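Best way to get water rings off an old wood table before chess night starts up again?
Posted in Home & Furniture – Otby Community Help

OK so quick version because I have to be out the door. We run a little chess night in the back room of the Kazlauskienė bakery and the tables there are wood, old finish, not sure what kind. Last season people put down hot tea without a coaster and now there are white rings all over two of them. Also one darker spot which I think is older. Maybe ink?

Tried so far: damp cloth (nothing), dish soap (nothing), a spray polish somebody left in the cupboard. That one made it shiny for a day and then the rings came right back.

I do not want to sand the whole thing. Don't own a sander, don't have the time, and the bakery wants 60 back from us for every table we wreck. Is there a home fix that works on white rings? And is the dark spot a lost cause?

Small board on a plank top, lots of room left over for cups:

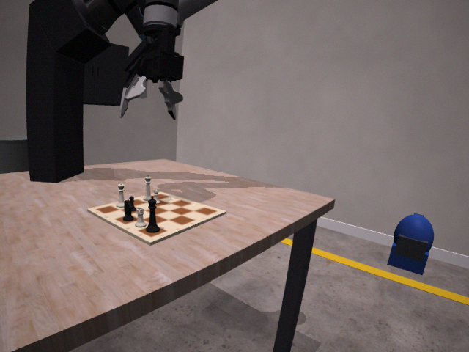 Liis Paju
White rings are the easy ones, so don't panic. White means the moisture is stuck in the finish and hasn't gone down into the wood. Dark means it got through. Two different jobs.

For white: iron on low, NO steam, and a plain cotton cloth folded over once. Lay the cloth on the ring, iron on top, count to 10, lift and look. Repeat. Keep the iron moving a little. If it's going to work you'll see it fade in the first few tries. I did a whole dining table this way last July, took one evening and most of a podcast.

If the iron does nothing, plain mayonnaise. Yes really. Thick blob, leave overnight, wipe off in the morning. The oil gets into the finish and pushes the water out, or thats what my aunt says. Smells like a sandwich for a day. Petroleum jelly does the same thing without the smell.

Do a test spot underneath first!! Some old finishes go soft with heat and then you have an iron shaped problem instead of a ring shaped one. 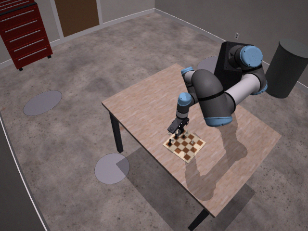

Dark spot – I would leave it until the white ones are gone. Then you can see what you've got. If it's ink or iron stain the usual thing is oxalic acid, sold as wood bleach, but that means taking the finish off in that spot first, wearing gloves, and putting finish back on after. Matching the sheen is the annoying part. On a table where people play cards and chess I'd just put a board over it and move on with my life.

And buy coasters. Cork ones. The Odberg store had a bin of them by the register when I was in. Felt under the chess boards too if yours slide about, gritty boards will scratch a soft finish worse than any cup.

Edit: someone messaged to ask about toothpaste. It's a mild abrasive, it can work on white rings but it also dulls a shiny finish, so you end up with a dull circle where the white circle was. Skip it unless the table is matte already.

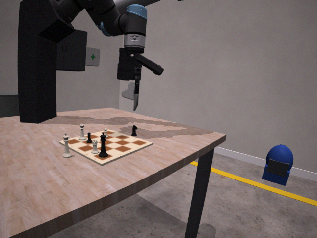 Justinas Kalniņš
Sunday, February 15, 2026

Mostly agree with the above, only I wouldn't start with the iron. Hair dryer first, medium, hand's width away, keep it moving. Slower but much harder to ruin anything.

Find out what the finish is. Dab of rubbing alcohol on a cotton swab, somewhere hidden. Goes sticky = shellac. Nothing happens = probaly varnish or poly. Shellac hates heat, so if it goes sticky no iron at all.

Wax after, whatever you do. I use Alow paste wax, any paste wax is fine. Thin coat, wait, buff. Two coats if the tables get used every week. Won't stop a hot mug but it buys you time to grab a cloth.

For the dark one you could try 80 grit by hand if you're desperate but please don't, it cuts way too deep and you'll be refinishing the entire top.

Ask the bakery what they put on it last. They may still have the can.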